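Packing for Hilldale, again

September 2024

Quick one, bag half zipped. Train from Fondgate is early and I've not found my charger.

Trying to do five nights with hand luggage only this time. Last April I took the big case and dragged it up all 80 steps to the guesthouse – never again. So. Two jumpers, one decent pair of shoes, the grey trousers that go with everyhting. Liquids are what get me every time, the 100 ml thing, I always forget and end up binning something nice at security on the way home.

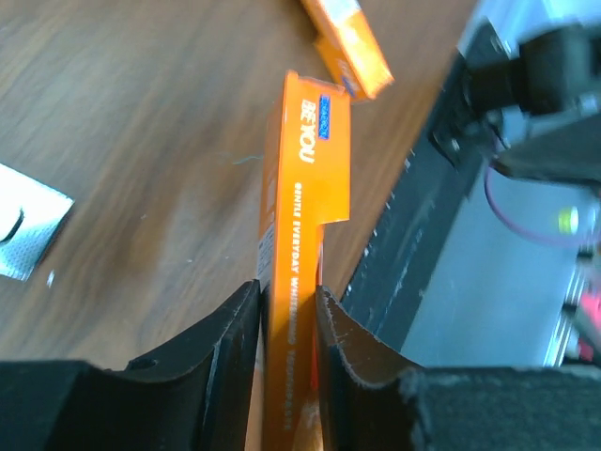
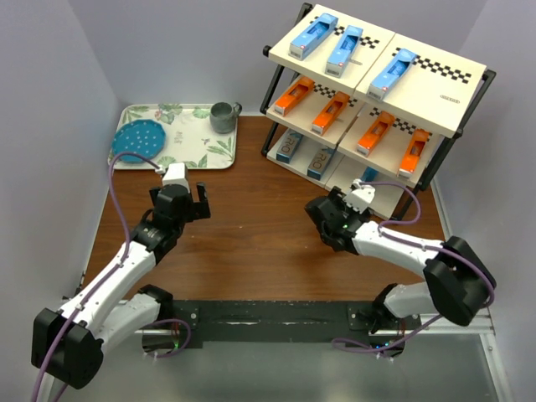 Anyway, shoes. Wear the heavy ones, pack the light ones. Socks inside the shoes. Rain coat on top becuase it will rain, it's Hilldale.

Still undecided about the book. It's a fat one. Might leave it and buy a paper at the station.

Right – charger. Then bed. Will post when I'm there if the wifi's any better than last time.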